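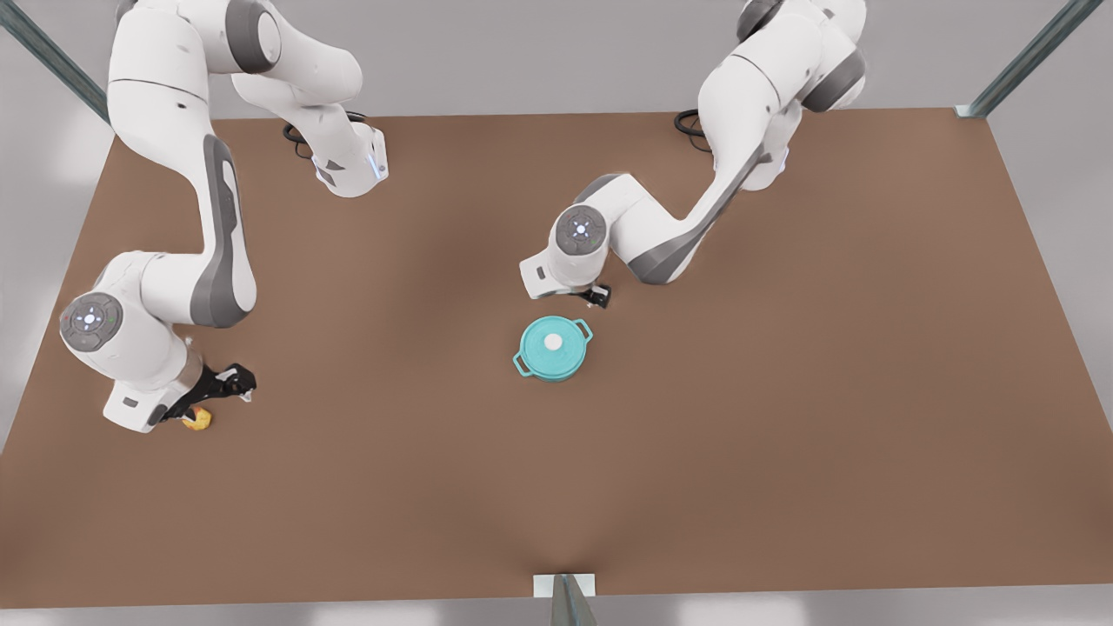

The Comparison Desk

It was the policy of Jakubowski Motors, as stated in the binder kept beneath the counter, that every customer should receive a printed side-by-side comparison before being shown a vehicle. The comparison was to be prepared by the clerk on duty. It was to be fair. The second page of the binder defined fair at some length, and the clerk, who had held the position through two changes of carpet, could recite the definition without opening the cover.

In June a customer presented herself at the desk shortly before closing and requested a comparison between the Prarnska wagon, which the dealership sold, and the Flovlow, which it did not. The clerk advised her that the document would take 10 minutes to prepare. She replied that she had driven in from Olwood and would wait.

The clerk entered the figures in the approved order: price, mileage, cargo room, warranty. The Prarnska held the advantage in cargo room. The Flovlow held it in price, by $300, and in the turning circle, for which the form provided no line. Under the rules of the binder, a feature without a line could be written in by hand at the clerk's discretion. The clerk wrote it in.

The customer read both columns standing up. She then asked which vehicle the clerk would choose.

The binder addressed this question on page 30. The clerk was to answer that the dealership took pride in every vehicle on its lot and that a test drive could be arranged at the customer's convenience. The clerk gave the answer as printed. The customer thanked the clerk and asked the question again.

"The position of the dealership has been stated," the clerk said.

"I understand that," the customer said. "My husband handled this sort of thing. He kept every receipt for the last car. I added up the repairs this morning, and they came to $3,359, and I still don't want to give it up."

No provision had been made for a remark of this kind. The clerk turned the form over, where the paper was blank, and asked what she used the car for. She said that she drove to the pharmacy, to her sister's house, and once a week to the lake road, where she parked facing the water and ate a sandwich. The clerk wrote these down the left side in the same square capitals used for mileage and warranty. At the top the clerk drew three columns and labeled them Prarnska, Flovlow, and Present Car.

They completed it together. The pharmacy had a narrow lot, and that line went to the Flovlow. The sister had a dog of considerable size, and that line went to the Prarnska. At the lake road the customer took the pen from the clerk's hand and made the mark herself, in the third column.

The lights in the service bay were turned off at the usual hour. The clerk stamped the front of the form, as required, and after a short delay stamped the back as well. A copy was made for the file. The customer folded hers into her purse, asked what time the dealership opened in the morning, and was told eight.

She was seen to sit in her car for a while with the engine off. The clerk returned the binder to its place beneath the counter, then took it out again, turned to the inside of the back cover, and wrote in pencil that a fourth line might be added to the form for the turning circle, and below it a fifth, left open.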